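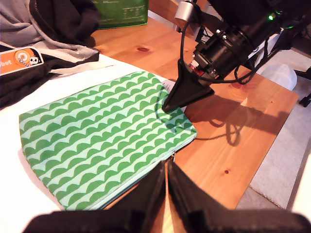
My part of our two-arm project was the zipper task, and I want to say right up front that I picked it myself, so I have only me to blame! The idea sounded so small when I wrote it on the sign-up sheet. One arm holds a pouch still, the other arm grabs the zipper pull and slides it along, and then everybody goes home. The pouch I ended up using most is the green one with the wavy print, and it's a nice test object because the metal pull is tiny and the fabric lies so flat that there isn't much for a finger to grab. We lay it on something white at one end of the wooden table, turned on a diagonal, and one arm comes down with its pointed finger on the upper right corner while the other one goes after the edge with the zipper. Getting those two jobs to happen together took up pretty much my whole semester.

Some background on the team. We're the manipulation group in the robotics class at Nemgate, and there are three of us. Siham Srour did the control side and the calibration, our third teammate did the logging and the training runs, and I did the tasks, meaning I chose the objects, wrote the instructions for each one, and drove the arms for most of the demonstrations. Our control program is called Traller (Siham named it, I've asked why, I've never gotten an answer). Traller reads the leader arms that we move by hand, sends the joint positions to the follower arms, and saves the camera video along with them. The training code is called Zuvmont and it was handed down from last year's class with a readme that was mostly to-do items.

How I set up the task

My first version had one arm do everything. I figured the pouch would just stay where it was if I pulled slowly enough. It did not stay. Every time the finger caught the pull, the whole pouch came along for the ride, and I'd end up with a closed pouch six inches over from where it started. So I went to two arms, with the second one as a holder.

Then I had to decide where the holder should press. I tried the middle first, which felt natural, and it was terrible! When you press on the middle of a flat pouch the fabric bunches up toward the zipper, and then the zipper has a little hill in it. Pressing near a corner keeps the zipper side a lot flatter, so I stuck with corners for the rest of the project. I also wrote a rule for myself that the holder has to be down and still before the other arm starts moving in. I broke that rule constantly in the first batch because driving two arms at once is like patting your head and rubbing your stomach, except the stomach costs money.

The angle of the pouch mattered too. I started with it square to the table edge and the wrist had to twist so far that Traller kept stopping on a joint limit. Turning the pouch diagonally fixed most of that. I didn't measure the angle, I just turned it until the wrist looked comfortable, and then I changed it a little between takes so the model wouldn't learn one exact position.

Collecting the demonstrations

The plan was 60 demonstrations of the corner version, and we kept 59. The missing one is my fault. I sneezed, my hand jumped, and the holder arm smacked the table hard enough that Siham made me stop and check every joint before going on. Nothing was damaged, but we threw out the take and I was too embarrassed to redo it that day, and then I forgot. So 59 it is, and if you look at our results folder and wonder about the odd number, now you know.

I got a lot better at driving as I went, and I think that hurt us a bit. My early takes are slow and full of little pauses where I'm trying to figure out which hand is which. The later ones are smooth and quick. Mixed together, they gave the model two different people to copy, and both of them were me. If I did it over I'd practice for a whole afternoon first and save none of it.

Training

Zuvmont crashed the first few times we ran it, always at the same spot, step 858. We were convinced it was a memory problem and spent way too long turning settings down one by one. Siham finally opened the recordings and found that one of my takes had a stretch with no wrist camera video at all, and the loader was choking on it. We patched the loader to check for gaps before training starts, and I now check the cable before every session (I should have been doing that anyway, it's literally in our checklist).

How it went

The holding part works. I'm really happy with it. The arm comes down near a corner, presses, and waits, and it still does that when I slide the pouch over a bit or turn it. The zipper part is hit or miss. The gripper gets itself lined up with the pull most of the time, but closing on something that small is another story. If it's a hair too high it pinches air and then drags its empty fingers along the whole zipper very confidently, which made all of us laugh the first time and a lot less after that.

Shadows were another headache. The arm and its hanging cables throw a dark shape on the table, and in the afternoon our lighting changes enough that the shape moves. The evening runs were worse than the morning ones and I think the light is a big part of it, but I didn't test that by itself, so take it as a guess. Our instructor, Nasrallah, suggested a fixed lamp, and I'd like to try it with the same pouch before changing anything else.

What I'd do next

I want to put a loop of ribbon on the pull and see if grabbing gets easier. It feels a little like cheating, but plenty of bags come with one! I'd also like to record some takes where I miss on purpose and go back for the pull, so the model has something to copy when it comes up empty. Siham wants to slow down the last bit of the approach in Traller, and we're planning to try both in June if we can still get table time. All the takes are in the class folder under my name, with the angle notes in a text file next to them.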